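Techniques culinaires – séance 4
La taille en dés : régularité, cuisson, pertes
Notes prises au vol, à compléter avec la fiche Numard

Rappel séance 3 : tenue du couteau, griffe, planche calée. On n'y revient pas, sauf pour ceux qui ont encore le pouce qui dépasse.

Pourquoi tailler régulier. Cuisson homogène d'abord. Un morceau deux fois plus large met bien plus que deux fois le temps à chauffer à coeur, la chaleur doit traverser. Donc dans la même poêle : petits brûlés, gros crus. Ensuite l'assaisonnement, même logique (surface / volume, on l'a vu avec les marinades). L'aspect vient après, même si c'est ce que le client voit.

Vocabulaire à savoir par coeur :
brunoise = très petits dés, 2 à 3 mm
macédoine = dés de 4 à 5 mm
mirepoix = gros dés, 1 cm et plus, taille selon durée de cuisson
paysanne = petits triangles ou carrés minces, PAS des dés
Attention, la mirepoix désigne aussi la garniture aromatique (carotte, oignon, céleri). Les deux sens tombent à l'écrit.

Méthode : parer, équarrir, tranches, bâtonnets, dés. Toujours dans cet ordre. L'épaisseur de la tranche fixe tout le reste, si elle est fausse on ne rattrape plus.

Produits mous (tofu, feta, fromages frais) : lame fine, geste droit, pas de scie. Essuyer la lame entre deux coupes. Froid = plus ferme, sortir au dernier moment. Le tofu on le presse avant, entre deux linges, sinon il rend son eau dans la poêle et ne colore pas.

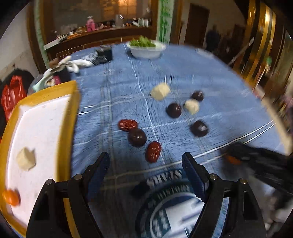 Pourquoi les dés de tofu attachent-ils à la poêle ?
Le plus souvent la poêle n'est pas assez chaude, ou le tofu est encore humide en surface. Éponger, chauffer à vide, huiler, poser les dés sans les serrer et ne plus y toucher tant que la croûte n'est pas formée. Ils se décollent tout seuls ensuite.

Pertes. Exercice fait en TP, à refaire au propre :
carottes brutes 166 g, dés utilisables 94 g
perte = 166 - 94 = 72 g, soit 43 % du brut
C'est énorme mais normal en macédoine stricte, on équarrit. Les parures partent au fond ou au potage, jamais poubelle. Sur la fiche technique, noter brut ET net, sinon le coût matière est faux. En mirepoix la perte baisse beaucoup puisqu'on n'équarrit presque pas.

Rendement = net / brut. Ici 0,57. Pour avoir 1 kg net il faut donc 1 / 0,57 = 1,75 kg brut. Erreur classique : multiplier au lieu de diviser.

Matériel. Mandoline Skistex pour les tranches seulement, poussoir obligatoire. Le coupe-légumes Triravlow reste en démo, personne ne démonte la grille sans débrancher. Couteau d'office pour parer, éminceur pour le reste. Affûter avant la séance, pas pendent.

Conservation des légumes taillés : au froid, 3 °C, filmé, étiqueté avec heure de taille. Pas de trempage prolongé dans l'eau (vitamines, goût). Exception pomme de terre, sinon elle noircit.

Pour la prochaine fois :
lire Numard, chapitre sur les tailles, p. 40 à 60
refaire le calcul de rendement avec du céleri-rave
apporter un torchon propre, il en manquait encore
Contrôle en novembre, vocabulaire + un calcul de rendemment, calculatrice autorisée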